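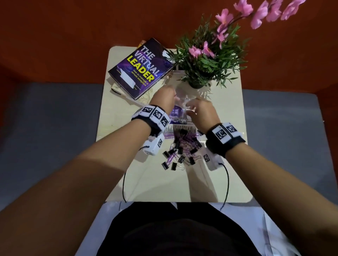
Selon Lumturie Krasniqi, la question du prix arrive toujours trop tôt. Elle préfère qu'on lui demande d'abord combien de temps il faut pour mettre les bracelets, et si la personne qui les porte oublie qu'elle les porte. « Chez nous, la réponse est oui après une matinée, mais pas pour tout le monde », précise-t-elle.

Le kit s'appelle Mondal. Il est vendu par Grulden et il sert à enregistrer les gestes des deux mains pendant un travail de table, pour ensuite entraîner un bras robotisé. Lumturie Krasniqi l'utilise depuis septembre dans l'atelier de Tondemberg, où l'on prépare des petites fournitures de bureau : ouvrir les sachets, sortir les pinces, les trier, les remettre en boîte.

« Les objets durs, c'est facile. Le plastique transparent, c'est autre chose. Il brille, il se plie, et chaque personne l'ouvre à sa manière. » Elle a donc demandé que les marqueurs carrés soient placés sur le poignet et pas sur les doigts. Avec l'ancien système, celui de Zavov, il fallait porter des gants, et elle dit que les opérateurs perdaient la sensation du sachet.

Je lui demande ce qu'elle n'aime pas. Elle réfléchit peu. « Les câbles. » Un câble part de chaque module et descend vers le corps, et il faut apprendre à ne pas le prendre dans la manche. Grulden a promis une version sans fil, mais elle n'a pas reçu de date. Elle trouve aussi que la sangle est un peu large pour les poignets minces — elle a fait elle-même un trou supplémentaire dans deux d'entre elles.

Le kit complet coûte 1820 euros, avec les deux bracelets, les modules et le logiciel pour une année. L'autonomie ne pose pas de problème puisque tout est alimenté par le câble. Une séance dure 25 minutes, puis on fait une pause, et le calibrage est à refaire au retour. « Dans la notice, on lit que c'est automatique. Chez nous, il faut parfois recommencer deux fois, surtout quand la lumière a changé. »

Est-ce qu'elle le rachèterait ? « Oui, pour la table. Pour un poste debout, je ne sais pas, je n'ai pas essayé. » Elle attend la prochaine mise à jour du logiciel avant de commander le deuxième kit. Le support répond vite le matin, dit-elle, et moins bien après 16 h.

Ce site utilise des cookies pour mesurer l'audience. Accepter | Refuser | Personnaliser

Contact — Mentions légales — Retour en haut de page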